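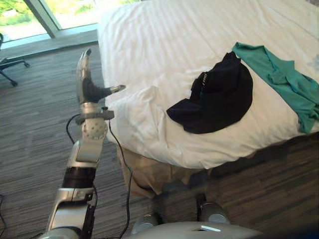

## 3.2 Collecting the bedroom episodes

I'll admit we started Selgate, our tidy-the-bed dataset, with way too many rules. Davina Menzies and I had written two pages on where every shirt should go before a trial (we even had a grid!), and the first policy we trained on that stuff fell apart the moment a sleeve was somewhere new. So we tossed the grid. Now whoever sets up the bed just drops the clothes and walks off, and we take what we get: a black cap lying on its side next to a rumpled teal-green shirt that hangs over the edge of the mattress is a perfectly good start. The operator then drives the arms from the next room, and we log everything to Index, our episode store. We've got some 4000 episodes in there so far, all teleoperated, and I'm really happy with how messy they are.

Cloth is where most of our operator time goes. A cap keeps its shape, more or less, but a shirt changes shape every time you touch it, and the good spot to grab moves with it. We ask operators to use both arms whenever there are two things to handle, even if one arm would get the job done (Rennie, our older set, was nearly all one-armed and it shows in the policy). Figure 2 is from an episode with both grippers on cloth, the left pinching a corner of the black garment and the right clamped into the middle of the green one.

**Figure 2.** Two-arm grasp on the bed, Selgate.
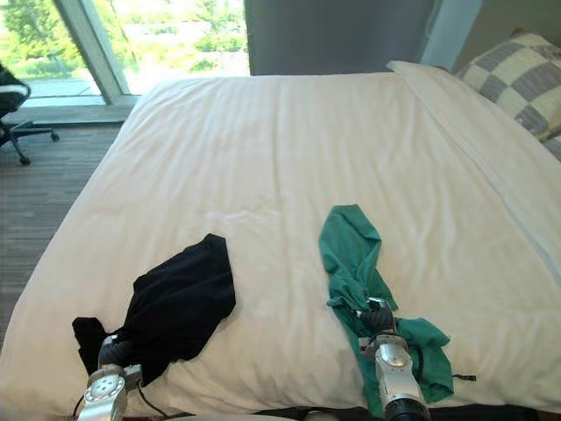
### 3.2.1 What we keep and what we drop

We keep fumbles. If a grasp slips and the operator goes back for it, that whole stretch stays in and gets a "retry" tag in Wumositz, our labeling tool. We only drop an episode if a video stream dies or the operator quits early. Each operator does 8 episodes and then takes a break, and the tags go in before the next batch.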